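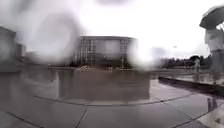
Gutters and downspouts: my notes for the Wednesday talk

Opening

Say hi, thank Marleny Alvarado for setting up the chairs and the projector. Ask who has cleaned their own gutters this year. Wait for the hands. Then ask who has looked at where the water goes after it leaves the downspout. Fewer hands, I bet!

My story: the first house I bought, on Ulley Street, had lovely gutters. I cleaned them every fall and felt very good about myself. Then in December I went down for a box of ornaments and the corner of the basement was soaked. The downspout was dumping everything right against the wall, and it had been doing that for years (the paint down there should have told me).

How much water

Do the math out loud, slowly. One inch of rain on a roof with a footprint of 1192 square feet is over 700 gallons. That's my own roof, by the way -- I measured it. Let people groan. Then say it again, because the back row never hears it.

Slope

Gutters need to tip toward the downspout, a quarter inch for every ten feet. Pass the level around. Kristaps Raudsepp lent me his long one, so please get it back before people leave. If you see a line of dirt sitting in the middle of a run, water has been standing there. Usually it's a loose hanger. Screw it back into solid wood, and if the wood is soft, stop and fix the board first.
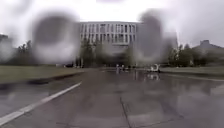
And don't go hunting for problems from the top of a ladder in the rain, please. Put on a jacket and walk around the house with your feet on the ground. Look for drips behind the gutter, water shooting over the edge at a roof valley, and little trenches in the flower bed. Write it all down and do the climbing on a dry day.

Extensions

I like at least 4 feet past the wall, and 6 if the yard is flat. The fold-up kind is fine if you mow a lot. Check that the ground falls away from the house too, or the water will just stroll back. Don't aim it at the neighbors! Katherine Montoya may want to tell her driveway ice story here, so leave her a couple of minutes.

Money

I spent $300 on mine, with new hangers and two buried extensions, and I dug the trenches myself. My back had opinions about that.

Questions

Somebody will ask about leaf guards. I have them on one side only, under the maple, and I still rinse them out every spring. Handouts are on the table by the door, and Nele Dekker has the sign-up sheet for borrowing the tall ladder.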